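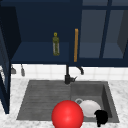 4.2 Gripper comparison in the simulated kitchen

Figure 3 gives a view from the sink task, in which the arm must take a white mug lying on its side in the basin. The task was selected for its restricted approach. The inner walls of the basin slope, the drainboard adjoins it on the left, and in the configuration of Figure 3 a glossy red sphere partly hides the mug from the camera. The sphere is not part of the task goal. The gripper is the black model with rounded fingertips, near the mug.

Two gripper models were compared. The Stetell model has short rounded fingertips and a narrow stem; the Wonorico model has flat parallel pads and a wider palm. Both were mounted on the same simulated arm and driven by the same impedance controller, with identical gains and the same limit on closing force. Contact parameters for the fingertips were taken from the bench measurements of Mota and Kettler (Section 3.1) and were not tuned per task.

Each gripper was run for 1000 episodes. Mug orientation and sphere position were drawn at random at reset, and draws that placed the two bodies in contact were rejected. The layout of the cabinets, the faucet and the countertop was held fixed. An episode was scored as a success if the mug cleared the rim of the sink and remained in the grasp until the time limit.

The Stetell model succeeded in 81 percent of episodes. Most of its failures were slips on the outer wall of the mug during the lift. The Wonorico model failed more often and earlier — typically when the palm met the sloped wall before the pads had reached the mug. In 187 of its episodes the planner returned no collision-free approach at all, and these were counted as failures.

Grasps on the handle were more stable than grasps on the body for both models, but the planner proposed them less often when the sphere stood between the camera and the mug. A second camera pose, placed higher above the basin, reduced this effect. It is treated separately in Section 4.4.

We use cookies to improve your experience on this site. By continuing to browse, you accept our cookie policy. Accept all | Manage settings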